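Thread on teaching a robot arm to put a marker back in a pen holder. We've been at this at Tostari for a while and people keep asking how the teaching part is done, so I'll write it down in order. 1/

Short version: you do the task yourself, many times, with the robot's fingers in your hands. The recordings go into training. The arm then tries it. The middle step takes nearly all of the time. 2/

We started with remote control. One person sat at the desk with a pair of small leader arms and the big arms copied every move. It works, but it's slow. Picking up one marker took me longer than sharpening a pencil with a butter knife. 3/

The other problem with remote control is feel. You don't get any. I pressed the marker into the table more than once because on the screen it looked like I was still above it. 4/

So for table work we moved to hand-held grippers. Same finger shape as the ones on the arms, no arms attached. You stand at the table and do the job. The position of each hand is worked out from the marker cube on top, plus the head camera. 5/

Remote control is still what we use for anything heavy or anything with a door. Pacheco, our older rig, is taught only that way and I don't see that changing. 6/

The marker task, as written on our sheet: marker starts lying anywhere on the table, holder stands anywhere within reach, cap end goes in last. One hand steadies the holder, the other does the marker. Hands start and finish off the table. 7/

That last rule came from a bad batch. I was starting each take with my fingers already over the marker. The arm learned that this is where life begins and had no idea what to do from its rest position. 294 takes, all set aside. 8/

Second batch was 467 takes. I dropped 75 of them. Most were dropped for a hidden cube - if you turn your wrist too far in, the codes face your own stomach and the track jumps. 9/

You learn to keep your wrists open. It feels stiff for the first hour and then you stop thinking about it. Forearms get tired before hands do. 10/

Someone asked if you should move slowly for the robot's sake. A little. Move the way you would if you were handing scissors to a kid. If you go very slow the arm goes very slow too, and it pauses wherever you paused. 11/

It copies hesitation better than it copies anything else. I had a habit of hovering over the holder to line up. The arm now hovers over the holder. 12/

Mistakes: keep some. If I miss the marker and pick it up on the second try, that take stays in. Skosura (the training setup, not a person) does noticeably better on recoveries when it has seen a few. If I drop it on the floor, the take goes. 13/

Change the start every time. Marker at a slant, marker square to the edge, marker near the holder, marker far away. I used to set it down in the same three spots without noticing. Now I look away when I put it down. 14/

Starting position for one of the slanted ones, hands still out in front of the table: 15/

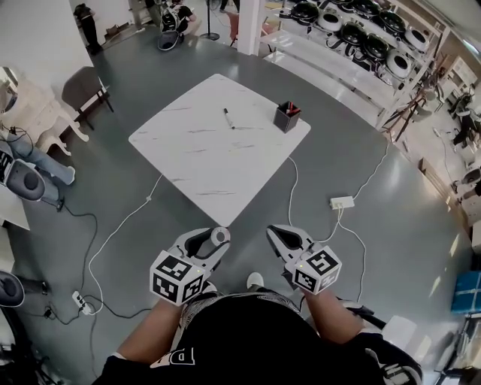
Last changed: 2018-05-15

Marker has a white barrel and a black cap, holder is the dark gray one with red and black pens in it. White marker on a white table was not a clever choice. The cap is what the arm finds first, so for takes with the cap pointing away I ended up recording extra. 16/

The holder has pens in it on purpose. With an empty holder the arm learned to aim for the middle. With pens in it, it has to find a gap, and so do I. 17/

Cables: we run power strips on the floor and I check where the cords are before each set. Stepping back onto a cord in the middle of a take will show up in the hand track. 18/

How good is it now? On our table, it gets the marker in most of the time. On the table at Pristholm, which is darker and a bit lower, it was poor. It reached for where our table would have been. 19/

Plan for August is to record at Pristholm with the same 2 grippers and mix the batches. I'd also like a second person doing takes. Everything the arm knows right now it got from my hands, and I'm left-handed. 20/

A few replies asked for the task sheet. It's one page and half of it is about where to stand. I'll post it once I've fixed the part about wrists. 21/21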